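Notebook, cabinet task, December

Continuing from last entry, which ended with me writing "should be quick" and underlining it. Leaving that in as a warning to future readers.

State of things at 4 pm: the simulator loads, the arm loads, the cabinet loads, and all three agree on which way is up. Saved both camera views before touching the controller again. 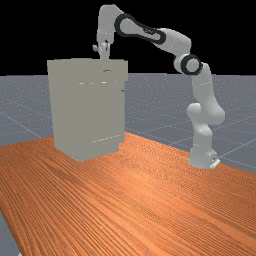
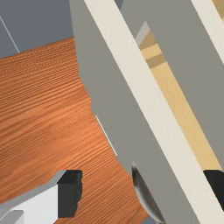

Cabinet task in sim: outside view first, close view second.

The outside view is the one going in the club presentation. Gripper over the top of the cabinet, fingers down, bare table in front, very dignified. The close view is what the policy has to learn from, and it is largely arm. Sugeng looked at it for a while and asked which bit was the cabinet. We agreed to come back to that.

Things to sort out:

Camera placement. The big gray link takes up most of the right side of the close view. A bit of gripper finger shows at the bottom, which is something, but I want more finger and less arm. Sugeng thinks tilt it. I think move it out and then tilt it. We are going to do his first so that I can be gracious later.

Background. Black sky over a gray grid is fine for us, but the judges at Villaseñor complained last year that every team's video looked like the moon. Sugeng wants a room. I want the task to work. Parked.

Approach height. Config says 30 mm above the top of the cabinet before the fingers close. I had typed 3 in the old file, so the planner was quite right to refuse and I was quite wrong to call it names in the previous entry. Apology entered.

Random starts. Ran 14 with the cabinet position jittered. 13 planned without complaint. The other one picked a path through the table and reported success, so the success check needs a look before anyone shows it to a sponsor. It currently asks whether the gripper got to the goal and has no opinion on how.

Naming. The repo has the cabinet down as Skosby in one folder and Cikico in another. Same mesh. I don't remember doing this and the commit log says I did. Going with Skosby. Please don't add a third.

Rosteck export script still writes angles in degrees. Everything else here is in radians. Converting on load for now, with a comment in capital letters.

Next session: Sugeng on the camera, me on the collision check. Whoever takes the render machine overnight, write it on the whiteboard, and use the pen that works. It's the green one.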